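Kallow Reading Log: Set-up Guide
Section 6: Adding a series and posting your first review

Before you start, you need a Kallow account and a confirmed email address. If you have not confirmed your address, go back to Section 2. Guest readers can look at series pages but cannot post on them.

6.1 Adding a series

1. Sign in and open My Shelves.
2. Choose Add, then Series.
3. Type the name of the series as it is printed on the title page. Leave out the author's name and any words such as "a novel".
4. Wait for the list of matches. If your series is there, select it and go to step 7.
5. If there is no match, choose Create New.
6. Enter the author and the number of books published so far. Books that have been announced but are not yet on sale should be left out.
7. Choose Save. The series appears at the top of your shelf.

Note: Novellas and short stories set between two full-length books are given a half number, for example 2.5. Prequels are numbered 0.

Note: Some authors write under more than one name. Enter the name on the cover of the edition you read. The catalogue team will link the names later.

6.2 Putting the books in order

Kallow sorts by publication date unless you tell it otherwise. Many romantic suspense and paranormal series are meant to be read in another order, so check before you rate anything.

1. Open the series and choose Order.
2. Pick Published, Story Order or My Own.
3. If you pick My Own, drag each title to its place.
4. Choose Save Order.

Caution: Changing the order after you have posted reviews will renumber them. Links you have shared with other readers may then open the wrong book.

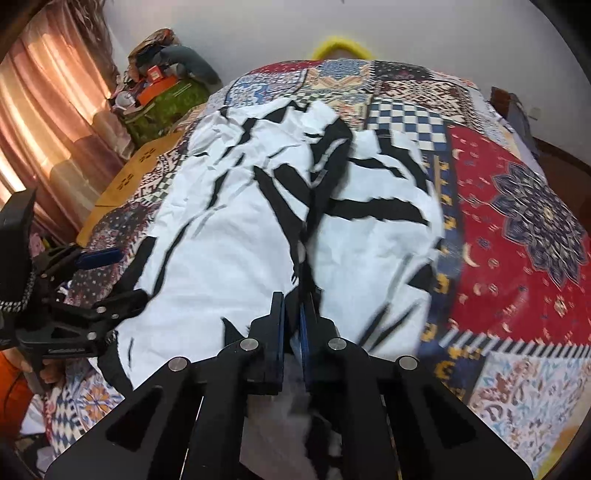

Delard Book Circle – Reader Support Team

6.3 Writing the review

1. Open the book and choose Review.
2. Select the format you read (paperback, hardback, ebook or audio).
3. Give a star rating. Half stars are allowed.
4. Write your review in the box. The limit is 1000 words.
5. Set the heat level, from Sweet to Scorching. Leave it at Not Set if the book is not a romance.
6. Tick Spoilers if you mention the ending, a death, or who the hero or heroine ends up with.
7. Choose Preview, read it through, then choose Post.

Caution: Kallow does not save drafts on the Irum app. If you close the app before posting, the text is lost. Drafts are saved on the website.

To hide a single sentence, highlight it and choose Cover. Other readers have to tap it before it shows.

6.4 If your review does not appear

First reviews are checked by hand, and this can take up to 2 days. Later reviews go up straight away.

If you see error 258, the book has been merged with another edition. Copy your text, search for the title again and post it on the merged page.

If you imported reviews from Giraldo, their ratings come across as whole stars. Edit each one to put the half stars back.

Section last updated May 8, 2024. For importing a full library, see Section 7.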